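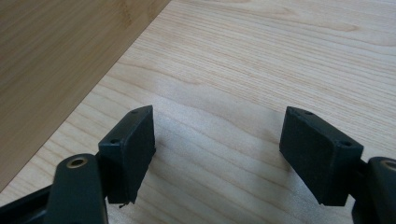

Folke asked whether the open day at Myklebust was worth the train fare, and I have been putting off answering. The morning was talks. The afternoon was hands on, and that part I enjoyed more than I had planned to. You hold the gripper yourself and squeeze, and the fingers do what you do, give or take your own clumsiness. It is a plainer thing than the leaflet led me to expect: dark plastic, a squat block with a pad on its inner face for each finger, screw holes in the top, and brass-coloured rings at the pivots. I could imagine mending one on a Sunday, which is more than I can say for the Vustel arm we have at work.

Ottar Sandberg ran the table and was very patient with us. My own first go was at picking up a teaspoon. I pushed it the full width of the table and on to the floor, and Ottar said that was useful data. I have decided to believe him. Gertraud Ammann got hers at the first attempt and was unbearable all through coffee.

Folke Moen wrote:
> Did anyone get to the Myklebust day in the end? I had a clash.
> I'd like to know 2 things:
> is the hand-held kit any good for people with small hands, and
> did they say when Dendero is coming out? They told us April,
> and I've stopped asking at the desk.
> Folke

On the first: Gertraud takes a child's size in gloves and had no trouble, though she said her thumb ached by the end. Mine did too, and I have hands like oven mitts, so I wouldn't read much into it.

On the second: April was mentioned again. The year was not. Trygve Engebretsen put his hand up to ask and was told there would be time for questions after lunch, and after lunch there was cake.

If they do another I'd go, but skip the talks and get there for the tables. Take your own sandwiches.

Aslak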